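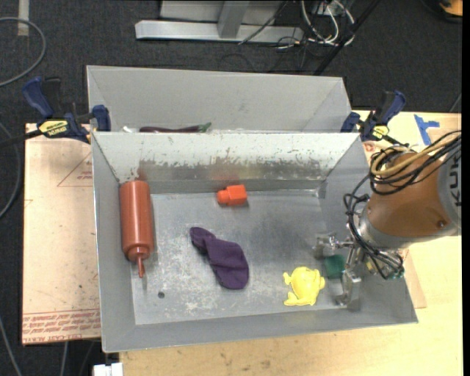

Rodrigues told us the money was never the hard part, the hard part was the week after, when people kept giving and the family had already said thank you, enough. He asked that we put this near the top of whatever we wrote. So it is near the top.

Research > Working papers > Giving and oversight > Surplus in relief campaigns

Figure 3. Mixed items in an open gray metal bin, second bin behind.

4. What happens to the surplus

4.1 Setting and data

Short recap for readers coming straight to this section. The Londell apartment fire left several households in Covlow without homes. Campaigns went up fast, most of them on Orkis, a few by way of paper forms at the Lepik community hall. Section 3 covered how the campaigns were set up and who set them up. The question now is narrower. What did organizers do with money that came in past the stated goal?

We coded 28 campaigns. All public, all tied to the fire by name or street. Duplicates dropped, also campaigns that raised nothing. We then interviewed organizers of 10 of these, by phone mostly, usually in the evening. One interview was done in two sittings. Donor comments were read but not coded, see the note at the end of 4.3.

By surplus we mean any amount above the goal as it was first posted. Not the goal as later edited. This matters more than we expected. Organizers edit goals, often upward, and a campaign that looks on target in October may have passed its first goal long before. We used saved copies of the pages where we had them, and the organizer's own account where we did not. Weak spot, we know.

4.2 Three paths

Most surplus went one of these ways.

Paid out to the same family. The default. Organizers saw no question here at all. Money was given for the Hsu family, so the Hsu family gets it. Li-hua Hsu ran the page for her own parents and was puzzled that we asked. Her page said rent and furniture. The surplus went to a car repair and, later, dental work. She posted both. No donor objected in the comments.

Moved to another household. Less common, more trouble. Ilze Lukoševičius organized for one family and sent what was left to a second family on the same floor. She asked the first family. She did not ask the donors — it had not crossed her mind that she should. An update went up two days after the transfer. Some donors were pleased. One wanted the gift back and got it, out of the organizer's own pocket. The page terms did allow for a refund request but she had not read them, and neither, she pointed out, had anyone she knew.

Held. Money sits in an account while the organizer works out what to do. Three campaigns were still in this state when we closed the data. In each case the organizer wanted to be told what to do by somebody with authority. The platform pointed to the page text. The page text said "for the victims." A call to the state charity office got one organizer a polite answer that the office could not give legal advice. He is still holding the money.

4.3 Wording and what it allows

Page wording did most of the work. Where the text named a person and a purpose, organizers felt bound by the person and not much by the purpose. Where the text named only the event, they felt bound by nothing in particular and that made them nervous. Indrek Uibo, on the phrase "all those affected" in his own page:

"I wrote that at one in the morning. I wasn't thinking about who counts. Then a man from the shop downstairs calls me, smoke damage, and he's affected, isn't he? What do I say to him?"

He paid the shopkeeper a small share and posted nothing about it. He told us he would post it now.

A stated plan for surplus was rare. Where we found one it was a single line, usually copied from another page, sometimes with the other family's name still in it. Even so the copied line helped. Organizers who had it moved the money sooner and reported fewer complaints. We dont want to push this far. The group is small, and people who think to copy such a line may be careful in other ways too.

Rimantas Stankevičius ran the largest of the campaigns we looked at, over 100 donors in the first night. His page had the line. Surplus to the hall at Lepik, for anyone from the building. He calls it the only smart thing he did. The hall then had to decide who qualified, so the problem moved down the road a bit. But it moved to people with a bank account and minutes of meetings, and a complaint had somewhere to go.

Note on comments. Donor comments skew warm. Unhappy donors wrote privately or did not write. Two organizers shared private messages with us on condition that we not quote them. They were sharper than anything on the pages, and mostly about silence, not about where the money ended up.

4.4 What current rules cover

Not much. State solicitation law is written with charities in mind and a neighbor with a web page fits badly. Fraud law applies if the organizer lied. None of the organizers here lied, so far as we could tell. General trust principles may apply to money collected for a named person — but we found no organizer who had heard this, and the amounts rarely justify a lawyer.

Platform terms fill some of the gap. They require that funds go to the stated purpose and leave it there. Orkis lets an organizer post an update at any time and does not ask for one at payout. A required field, asked once when the page is made, would be cheap: if you raise more than you need, where does it go? Second best would be a notice sent to donors when the first goal is passed. Both leave the choice to the organizer. Section 5 takes up wether such a field should be binding or only shown, and what happens when the named family disagrees with it.

Shares 28 | Comments 3

Contact | Copyright and reuse | Back to top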